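백패킹 물 정수랑 급수 계획 짜는 법 (초보용, 급하게 정리)

2022-09-06

8월에 트라무라 능선 다녀오고 나서 물 얘기 물어보는 분이 많아서 씁니다. 장비 자랑 글 아님. 물 어디서 뜨고, 얼마나 지고, 어떻게 거르는지만.

준비물
스퀴즈형 필터 하나. 지저분한 물 담을 주머니 하나, 깨끗한 물통 두 개. 정수 알약 조금(비상용). 얇은 손수건. 역세척용 주사기. 컵 하나 있으면 편함.

1. 지도에서 물부터 찾기
코스보다 물이 먼저예요. 지도 펴놓고 계곡, 샘, 호수 다 표시합니다. 파란 실선은 대체로 믿을만하고 점선은 늦여름엔 없다고 생각하세요. 저는 점선 하나 믿고 갔다가 메코넨 고개 밑에서 빈 통 들고 한참 내려갔다 왔습니다. 진짜 하기 싫은 왕복.
표시한 다음엔 구간별로 거리랑 오르막을 옆에 적기. 우리 코스에서 제일 긴 마른 구간이 12킬로미터였고 그 안에 오르막이 400미터. 이런 구간이 급수 계획의 기준이 됩니다.

2. 최근 정보 확인
산행기 두세 개 읽어보고 날짜 꼭 확인. 봄 산행기에 물 콸콸이라고 써있어도 8월엔 소용 없음. 전날 산장이나 관리소에 전화 한통 하는게 제일 빠릅니다. 토브톤 쪽 샘이 마른 것도 그렇게 알았어요.

3. 얼마나 지고 갈까
사람마다 다름. 저는 시원한 날 한 시간에 300밀리리터 정도로 잡고, 더우면 거의 두 배. 같이 간 한나(Hanna Bilyk)는 저보다 훨씬 많이 마셔요. 남의 숫자 그대로 쓰지 말고 동네 뒷산에서 한번 재보세요.
저녁에 물 없는 데서 잘거면 밥물, 아침물까지 더해야 합니다. 이거 빼먹는 사람 많음. 말린 밥 불리는 물도 은근히 들어가고.

4. 물 뜨기
흐르는 데서. 고인 물 밖에 없으면 표면 찌꺼기 살살 밀어내고 중간 깊이에서 뜨세요. 바닥 건드리면 흙탕물 되고 필터 금방 막힘. 얕은 데는 컵으로 떠서 주머니에 붓기. 흐린 물은 손수건으로 한번 거르고, 시간 되면 좀 가라앉힌 다음에 윗물만.
가축 풀어놓는 목초지나 야영장 바로 아래는 피하고 조금이라도 위로 올라가서 뜹니다. 폐광 근처 물, 농약 들어갈만한 물은 필터로 해결 안돼요. 그냥 뜨지 마세요.

5. 거르기
주머니에 물 채우고 필터 돌려 끼우고 지긋이 누르기. 세게 짜면 이음매 터집니다. 레타이(Letay Seyoum)가 첫날 저녁에 터뜨려서 남은 7일을 테이프 감고 다녔음.
더러운 통이랑 깨끗한 통은 색 테이프로 구분. 어두울때 헷갈립니다. 뚜껑 나사산에 묻은 생수도 닦아주고요. 여기서 생수는 안 거른 물 얘기.
알약은 설명서에 나온 시간 그대로 기다리기. 찬물이면 더 오래 걸리는 제품도 있으니 포장 뒤 꼭 읽으세요.

6. 유지 관리
물줄기 약해지면 바로 역세척. 깨끗한 물로, 주사기로 몇번 밀어줍니다. 미루면 더 안나와요. 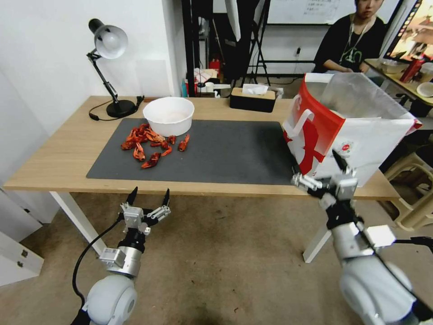

밤에 얼 것 같으면 필터는 침낭 안에. 한번 얼면 속에 금이 가도 겉으로는 모르고, 그럼 그냥 버려야됩니다. 지퍼백에 넣어서 자면 침낭 안 젖음. 높은 데는 9월만 돼도 새벽에 영하 찍는 날 있어요.
집에 와서는 역세척 충분히 하고, 제조사에서 하라는 대로 소독하고, 완전히 말려서 보관. 저는 예전에 트릴릭스 산장에서 산 주머니를 물 든 채로 창고에 넣어놨다가 곰팡이 펴서 버렸습니다.

자주 묻는거
끓이면 안되나요? 됩니다. 팔팔 끓이면 돼요. 대신 연료가 많이 들고 식히는 시간도 필요해서 저는 저녁밥 할때만.
물통 대신 호스 달린 수낭은? 취향인데 얼마 남았는지 안 보여서 마른 구간에선 불안함.
필터 하나를 몇 명이서? 둘까진 괜찮았고 네 명이서 쓰니까 줄 섬.

구간별 급수표 양식은 에테네시(Etenesh Beyene)가 만든거 받아서 다음 글에 올릴게요. 틀린 거 있으면 댓글로 알려주세요.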